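About Us

15 March 2019
By Roland Hulme

Fameo is a small automation company in Bostville. We build and program tabletop robot cells for light sorting work – mostly empty containers, some packaging – and we service what we build. Most of our customers run recycling rooms, bottling lines or lab kitchens, and most of them have never owned a robot before.

People who visit this page usually want to know who we are and whether they can trust our equipment. The second question is best answered by what happened in September, so it takes up most of the page.

What went wrong at Brurolley

Brurolley was our first customer outside Bostville. We installed a two-arm cell there for sorting empty bottles. It ran for 90 days without a reported fault. On the morning of day 91 the right arm closed on a bottle, lifted it, and stopped partway to the bin. The left arm did not get the stop signal. It carried on with its own cycle and struck the right arm at the wrist.

An operator was reaching over the front rail at the time to pick up a dropped cap. She was hit on the back of the hand by a piece of broken finger plate. The cut needed two stitches. She was back at work the next day, but it should not have happened, and we said so to her and to her employer.

We shut the cell down and brought both arms back to our shop. The cause was a gripper cable that had been tied too tightly near the elbow. Every full reach pulled on it a little, and in the end one conductor broke. That explained why the arm stopped. It did not explain why the other arm kept going. That part was our software. Each arm watched its own faults and assumed the other one was fine.

It took us 123 hours of bench running to get the fault to repeat. We replaced the cell at no charge.

What we changed

A fault on one arm now stops both. The stop is wired as well as programmed, so it works if the controller hangs.

Cables are left in a wide loop at the gripper and again at the base. We check them at full reach before anything ships.

The operator's side has a light curtain. If a hand crosses it, the arms hold position and keep their grip until someone resets the cell.

We also run every new program on our own bench first, with bottles of different shapes and wall thicknesses. Thin ones are the hardest, as they buckle if the grip force is set too high and slip if it is set too low. 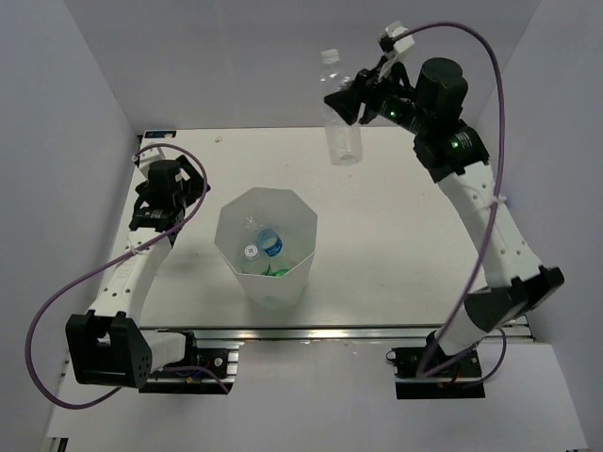
Who we are now

There are seven of us. Four work in the shop, two write software and I handle service calls and fault reports. Our current controller is called Au, and all cells built before it can be upgraded. Brurolley was the first site to get it.

If you have a Fameo cell and it does something you did not expect, stop it and call us, even if it starts up again by itself. We keep a written record of every report and will send you a copy of yours on request. Service visits for safety faults are free for the first 6 years.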